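Folding and Sorting at Hutchins: Your Questions

Welcome to the folding page for the Sterkdale clothing library! We get a lot of messages about this part of the work, and we love getting them, so we've gathered the most common ones here. If yours is missing, drop a note in the box at the Hutchins front counter.

Do I need to be good at folding?

Not at all. Most of us had a favourite chair covered in clothes at home before we started (some of us still do). A shift runs 90 minutes, and by the end of your first one your hands will know what to do.

How should I start with a crumpled top?

Spread it out before you try to fold anything. Give it as much of the table as it wants, find the hem, and work the fabric flat from there. Big, bright pieces like the red ones are lovely to learn on – you can see every edge against a white tabletop.

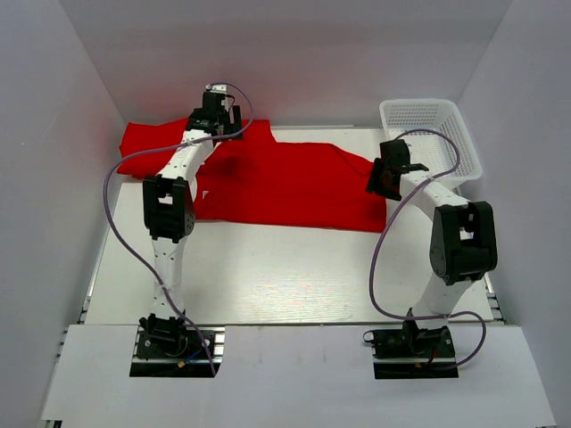 Red fabric spread out on the table, basket in the back corner.

Don't worry if the first spread looks like a mess. Find two corners you trust, pull them gently apart, and the rest usually follows. If a sleeve is hiding, slide a hand underneath and coax it out. Shaking things hard over the table sends lint everywhere, so please step back a bit if you want to give something a good flap.

Which fold do you use?

The Skumero fold! It's our own house fold, named after the street our first shelf stood on, and it has 3 steps:

1. Lay the top flat and smooth it from the neck down to the hem.

2. Bring each side in toward the middle so you have one long, narrow strip. Leave the neckline at the far end and keep the label where you can find it.
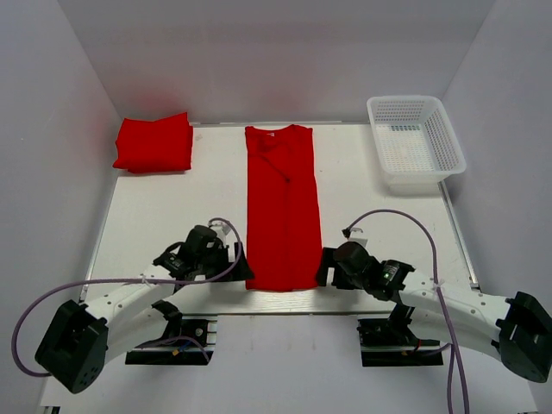

3. Fold the strip up from the hem until you have a neat rectangle, then turn it over and add it to the stack.

You may know a fancier method, and we'd be thrilled to see it at the end of a shift. For the shelves, though, please stick to this one so the piles sit evenly.

How high can I make a stack?

Stop at 5. Taller piles look impressive right up until someone wants the one on the bottom. Keep the same colours together and put the stack toward a back corner of the table, leaving the middle clear for your next piece.

Do the creases have to be perfect?

No! Soft wrinkles are fine, and cotton will always have a few. If something is badly creased, hang it on the rail by the window and carry on with the next one.

What about drawstrings and cords?

Lay them flat inside the fold. A cord left dangling will catch on its neighbour and take half the pile with it. If a knot won't budge, set the garment aside for the mending shelf.

What are the white baskets for?

Carrying clothes in from the wash room. We like the ones with slots because air gets through them, and they rinse clean in a minute. Empty baskets can stay on the table while you work, or go back under the bench.

Can I bring my kids?

Yes please! Children are welcome from age 3 with a grown-up, and they're brilliant at matching socks.

Where do the folded clothes go?

Adult sizes stay on the Hutchins shelves. Children's clothes travel over to Funduvlow with the next van, and the list of what they're short of is taped up beside the door. In October that list is nearly always jumpers and long pants, so have a look in your own cupboards too.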